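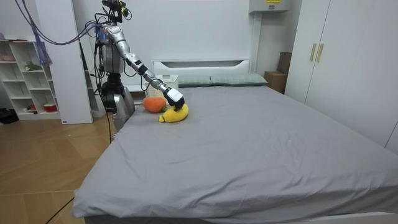

Werkstattbuch, Freitag im März
Eintrag aus der Gemeinschaftswerkstatt Pradstead, Schlafzimmerecke
Lesezeit: 7 Minuten

So, endlich mal wieder ein längerer Eintrag, die letzten bestanden ja praktisch nur aus Schraubengrößen und Flüchen. Heute ging es um Lu und um die Hand, genauer um das Zugreifen auf weichem Untergrund. Auf der Werkbank klappt das seit zwei Wochen ganz ordentlich. Auf dem Bett ist es eine völlig andere Geschichte, und genau da soll Lu ja am Ende aufräumen können – Spielzeug vom Bett in den Korb, mehr will ich fürs Erste gar nicht.

Aufbau für heute: Lu steht am Fußende links, ein Arm arbeitet, der andere bleibt geparkt. Auf dem Laken liegen die Plüschbanane und die orange Plüschfrucht (ich sage Kaki, in der Messdatei steht sie als Orange, bitte nicht wundern). Beide liegen weit oben bei den Kissen, damit der Arm richtig lang werden muss. Ich wollte absichtlich den ungünstigsten Fall, denn in der Mitte der Matratze kann es ja jeder.

Angefangen habe ich mit dem Ärger von gestern. Wer das vorige Blatt nicht gelesen hat: Beim Ausstrecken hat die Schulter jedes Mal kurz vor dem Ende gezittert, so ein feines Schnattern, das man an der Hand dann als richtiges Wackeln sieht. Ich hatte die Regelung im Verdacht und habe gestern Abend noch ewig an den Verstärkungen gedreht. War Quatsch. Heute früh mit frischem Kopf einmal am Oberarm gerüttelt und da war's: Spiel im Gelenk, die Klemmschraube hatte sich gelöst. Nachgezogen, Schraubensicherung drauf, Markierung mit Lackstift, fertig. Danach alle Regelparameter wieder auf den Stand von vor dem Gebastel gesetzt, und das Zittern ist weg. Merken: erst rütteln, dann rechnen!

Dann die Kabel. Der Strang zum Kopf kommt ja jetzt von oben, und das ist so viel besser als die alte Führung am Boden, dass ich mich frage, warum ich das so lange vor mir hergeschoben habe. Die lila Leitungen hängen in großen Schlaufen und haben genug Reserve, wenn Lu sich nach vorn lehnt. Was mir noch nicht gefällt, sind die schwarzen Schlaufen direkt am Kopf, zwischen den Kameramodulen. Die stehen zu weit ab, und ich habe schon zweimal beim Vorbeigehen den Ärmel drin gehabt. Entweder kürzere Stücke crimpen oder einen kleinen Bügel drucken. Ich tendiere zum Bügel, Crimpen macht mir einfach keine Freude.

Auf dem Boden läuft auch noch ein dünnes schwarzes Kabel in Richtung Fußende. Das bitte NICHT einfach ausstecken, auch wenn es blöd liegt. Ich klebe es am Montag mit Gewebeband fest, heute war die Rolle leer. (Wer die letzte Rolle aufbraucht, schreibt es bitte an die Tafel. Ich war's vermutlich selbst.)

Zum eigentlichen Greifen. Das Problem beim Bett ist ja, dass der Untergrund nachgibt. Die Hand fährt runter, berührt das Plüschtier, drückt, und das Ding weicht aus: erst ein bisschen nach unten in die Matratze, dann zur Seite. Mit der alten Einstellung hat Lu die Banane regelmäßig so tief reingedrückt, dass die Finger beim Schließen mehr Laken als Banane hatten. Das sieht unfassbar komisch aus, wenn dann die Ecke vom Spannbettlaken mit hochkommt, aber es ist halt auch genau das, was man zu Hause nicht haben will.

Also heute andersherum probiert: von oben kommen, Finger schon leicht gekrümmt, aufsetzen, kurz stehen bleiben und die Kraft messen, und erst dann schließen. Die Schwelle fürs Aufsetzen hatte ich zuerst auf 288, in den Rohwerten des Controllers. Viel zu hoch, da ist die Banane schon platt, bevor überhaupt etwas auslöst. Dann runter auf 64. Da reicht dann aber schon die eigene Bewegung des Arms für einen Fehlalarm, Lu macht in der Luft die Finger zu und ist sehr zufrieden mit sich. Mit 200 ging es am besten. Bestimmt nicht der letzte Wert, aber damit kann man arbeiten, und ich habe ihn in die Konfiguration eingetragen (Datei liegt im Ordner Derkik, nicht im alten Greifer-Ordner, der fliegt demnächst raus).

Was mir beim Zuschauen aufgefallen ist: Der Griff mitten auf dem Rücken der Banane ist gar nicht so dumm. Ich hatte immer gedacht, man müsste sie an einem Ende packen, weil sie da dünner ist. Aber am Ende dreht sie sich sofort weg, wie ein Hebel eben. Mittig hat man zwar mehr Plüsch zwischen den Fingern, dafür bleibt sie brav liegen. Für die Kaki muss ich mir was anderes überlegen. Rund, flauschig, und sobald man sie schief trifft, kullert sie Richtung Kissen. Vielleicht muss die Hand da seitlich ran und die Kissen als Anschlag benutzen? Fände ich elegant, ist aber Arbeit, weil dann die ganze Bahnplanung wissen muss, wo die Kissen liegen. Und Kissen liegen nun mal jeden Tag woanders.

Bahnplanung ist überhaupt das nächste Stichwort. Im Moment kennt Lu das Bett als einen einzigen Quader. Das Kopfteil ist gar nicht drin, der Nachttisch auch nicht. Solange die Sachen so liegen wie heute, geht das gut, aber der Arm kommt dem Nachttisch schon ziemlich nahe, und wenn ich die Frucht noch weiter nach links lege, traue ich dem Frieden nicht mehr. Ich habe deshalb am Nachmittag angefangen, die Möbel einzeln einzumessen und als Kollisionskörper anzulegen. Fertig sind: Matratze, Kopfteil, rechter Schrank. Es fehlen: Nachttisch, der weiße Korb und das offene Regal links. Das Regal ist am lästigsten, denn so wie ich mich kenne, will ich irgendwann, dass Lu da auch was reinstellt, und dann kann ich es nicht einfach als Klotz modellieren. Für jetzt wird es ein Klotz. Punkt.

Ach so, und die Kartons in der Ecke hinter dem Bett: Die stehen zwischen Schrank und Kopfteil und tauchen in der Punktwolke als Geisterkissen auf. Der untere ist ziemlich genau auf Betthöhe, und die Segmentierung klebt ihn fröhlich an das rechte Kissen dran. Ich habe erst mal einen Bereich ausgeblendet. Sauberer wäre, die Kartons wegzuräumen, aber da sind die Ersatzteile aus Daravcombe drin und ich weiß gerade keinen besseren Platz. Vorschläge gern an die Tafel.

Mit den Farben dagegen bin ich richtig glücklich! Graues Laken, graugrüne Kissen, knallgelbe Banane – leichter kann man es der Erkennung kaum machen. Mir ist schon klar, dass das geschummelt ist. Irgendwann muss da ein gemusterter Bezug drauf, am besten einer mit Obst. Aber solange die Hand noch das Schwierige ist, will ich mir nicht gleichzeitig noch die Kamera als Baustelle aufmachen. Habe ich beim letzten Projekt so gemacht und am Ende wusste ich bei keinem Fehler mehr, wo er herkommt.

Ein Thema noch, das mich den halben Nachmittag gekostet hat: das Vorlehnen. Der Arm allein reicht von der Ecke aus nicht bequem bis ans Kopfende, also muss der Oberkörper mit. Bisher lief das nacheinander, erst beugen, dann Arm raus. Sieht hölzern aus und dauert. Jetzt läuft beides gleichzeitig, mit einem gemeinsamen Zeitprofil, und ich habe den Beugewinkel auf 13 Grad begrenzt. Mehr wäre mechanisch drin, aber dann wandert der Schwerpunkt so weit nach vorn, dass ich beim Zugucken automatisch die Hände ausstrecke. Wenn die Werte aus der Gewichtsmessung stimmen (ich will das nochmal mit der großen Waage prüfen), haben wir bei dem Winkel noch ordentlich Luft. Trotzdem: Beim Testen immer jemand am Not-Aus, auch bei »nur mal schnell«. Gerade bei »nur mal schnell«.

Die Handschale hat übrigens am Gelenk eine kleine Macke, da ist wohl beim Zusammenbau jemand mit dem Schraubendreher abgerutscht. Funktional egal. Falls die Kante aber am Stoff hängen bleibt, kurz mit feinem Schleifpapier drübergehen. Ich habe bisher keine gezogenen Fäden im Laken gefunden, schaue aber nächste Woche nochmal bei gutem Licht.

Akku bzw. Versorgung: lief heute durchgehend am Netzteil. Gehäuse unten wurde nach fast 200 Minuten Betrieb handwarm, mehr nicht. Der Lüfter klingt für meinen Geschmack etwas heiser, kann Staub sein. Ich sauge mal vorsichtig aus, wenn ich die Abdeckung sowieso abnehme.

Offen, in der Reihenfolge, in der es mich nervt:

Bügel für die Kabelschlaufen am Kopf zeichnen und drucken
Gewebeband kaufen, Bodenkabel festkleben
Nachttisch, Korb und Regal als Kollisionskörper
Griffstrategie für runde Sachen, evtl. seitlich
Schwelle nochmal mit der kleinen weichen Auflage testen
große Waage suchen, zuletzt gesehen neben der Standbohrmaschine
Logdateien von heute umbenennen, die heißen alle test_neu_neu

Stand 18 Uhr: Lu ist geparkt und ausgeschaltet, Schlüssel hängt am üblichen Haken. Wer morgen in die Ecke will, kann das Bett gern abräumen, die Plüschsachen kommen in die Kiste mit den Greifproben. Und bitte das Laken drauflassen, es hat mich echt Mühe gekostet, das über die Ecken zu kriegen.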